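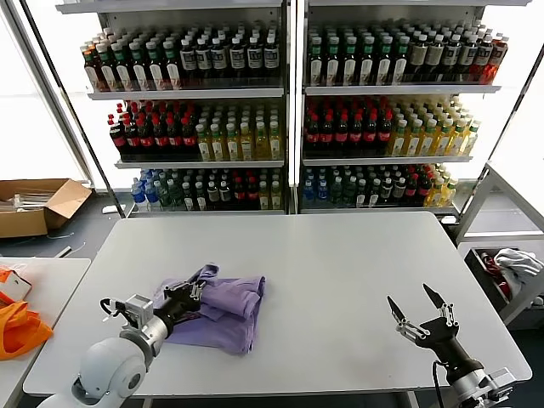
The first thing she does with a clean towel is drop it on the table and leave it alone for a moment.

"You want to see where the corners are hiding," she says. "If you grab the first edge you find and start yanking, you'll be turning that thing around three times. Look first. Pick up one corner, then go find its neighbor."

She has run the laundry side of a small guesthouse in Prarbridge for 15 years, and she agreed to talk to me on the condition that I fold while we talked. So I folded. I have been folding towels my whole adult life and I was, by her standards, making a real mess of it!

Her method starts with the surface. She wants a table that is smooth, wide and clear, and she wants to be able to walk up to it from more than one side. Beds are out. "A bed is soft, so everything you press down bounces back up," she says. "And you're bent over the whole time. Get a table up near your hip and you can go all afternoon." Rounded corners are a bonus in her book, after years of catching thin pillowcases on square ones.

Then there is what she calls opening the cloth. A towel or sheet comes out of the basket in a heap, with a twist in it somewhere, and the twist is where she begins. She pinches the fabric close to the ridge, lifts it a few inches and lets the weight of the rest pull it straight. Only after that does she go hunting for corners. I tried it on a bath sheet that had balled up on itself and the thing practically fell open. I may have cheered.

"People want to smooth first," she says. "They pat and pat at it. But if there's a fold trapped underneath, you're just ironing it in with your hand. Lift it up, let it hang, put it down again."

Putting it down has its own small art. She lays the far edge first and draws the rest toward her, so the air gets pushed out the near side. One long stroke with the forearm takes care of the wrinkles along the edge. After that it's halves: long side to long side, then short to short, then thirds for the shelf. The folded side always faces out, because it makes a neat stack and because you can pull one towel without bringing five of its friends along.

I asked about color. Her own guesthouse went all white when it opened, which she calls the most boring decision the place ever made. These days she likes strong colors – a good purple, a deep green – and says they are easier to fold well. "With white you can lose the hem completely. With a dark or bright cloth you see every ridge. It tells you where you went wrong."

She learned most of this at a linen service in Urkedley, where the work came in by the cartload and new hires were put on hand towels for their first 6 weeks. She remembers being bored for two of those weeks and then getting interested. She would try a different first move each morning and see how it felt by lunch. That curiosity hasn't worn off. Halfway through our talk she stopped to show me a way of turning a cloth by its middle that she had come up with in April, and she was as pleased with it as if it had happened that morning.

What about fitted sheets? She laughed for a good while. "Tuck the corners into each other, lay it down, make it a rectangle, and forgive yourself."

By the time we finished, my stack was leaning a little to the left and hers looked like a block of butter. She picked one of mine off the top, shook it out and handed it back.

"That one's got a twist in it," she said. "Find it."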